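Moltgate 62 duffel bag, long-term review
2018-09-19

I bought the Moltgate 62 in April, before my second posting, to replace an issue duffel with a broken zip. It has now done 2 rotations of field exercises and one long trip in the back of a transport truck. I paid full price at the Cilotley surplus store near the base.

The 62 is the capacity in litres. That fits a sleeping bag, wet weather gear, two sets of uniform and a spare pair of boots, with the boots going in last. The main zip runs the full length of the bag and takes a small padlock. The shoulder straps tuck away behind a flap, and they are wide enough to carry over body armour, though you'll need to let them right out first.

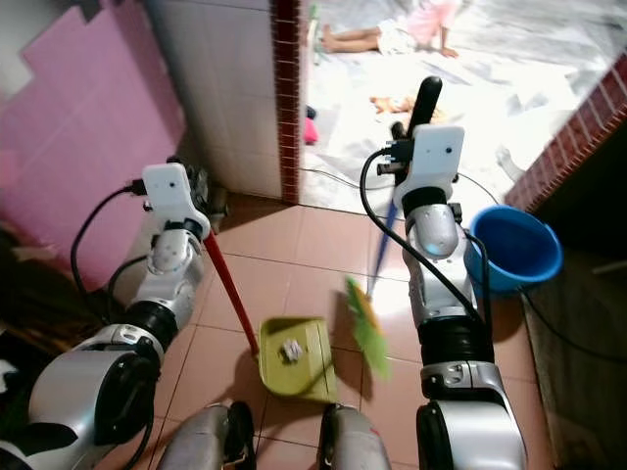

Kit and Gear – Bags and Packs

Wear so far is minor. The base has scuffed to a lighter colour at both ends and one strap keeper has come unstitched. I sewed it back with heavy thread. The coating inside is still sound, and after a night of rain on an open tray the clothes at the bottom were dry.

The end pocket is too shallow. A mess tin goes in but the zip won't close over it. The name panel is also a poor size, and standard tape hangs over the edge.

I looked at the Requena kit bag as well. It has better pockets and a stiffer base, but it weighs more empty and costs over $200. The Kamivine one was cheaper and the buckles felt thin.

I'd buy the Moltgate again for barracks moves and vehicle travel. For anything on foot past the first couple of kilometres, take a proper pack.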